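Saturday, microwave corner

Finally got to the microwave this arvo. It's on the light wood table with the white legs now, and I like it much better there. The door swings left and needs a lot of room, so anything parked on that side of the table will cop it. Two round knobs, no keypad - good, fewer things to learn. 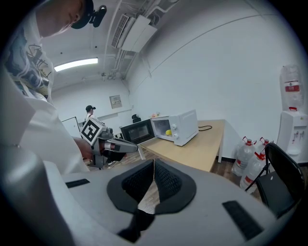 I've put it down in the Grutero log as the 700 watt one. The sticker number ends in 877, in case anyone at Jalali asks again. Still no turntable on the list, must chase that up.

Play food next. The corn cob is my favourite of the Stirance lot, lovely bumpy kernels and a good bright yellow that's easy to find when it rolls under something.

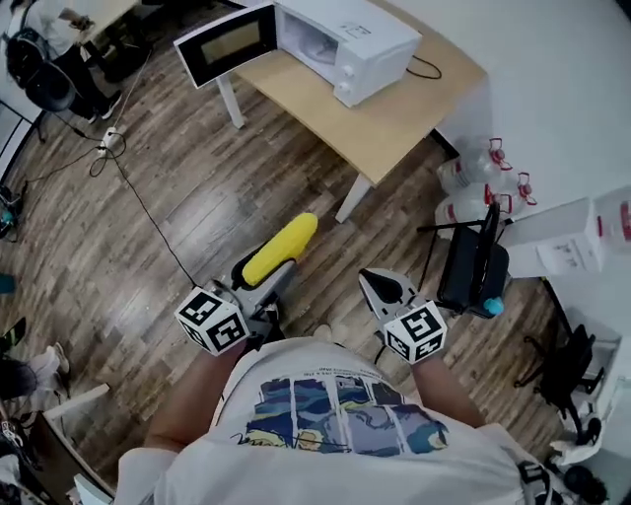

Corn cob, microwave door open.

Things I want to sort before the next go: the cord loops out over the tabletop and I'd rather have it down the back, and the black cables over the floorboards need taping before one of us goes flying. I reckon 2 rolls would do it. There's tape in drawer 42, or there was in September.
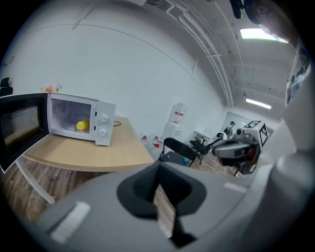
Oh, and the flowers behind the microwave can stay - the pink and peach ones cheer up that big plain wall no end. Door shut before lights out, please, and yellow bits back in the Golis tub.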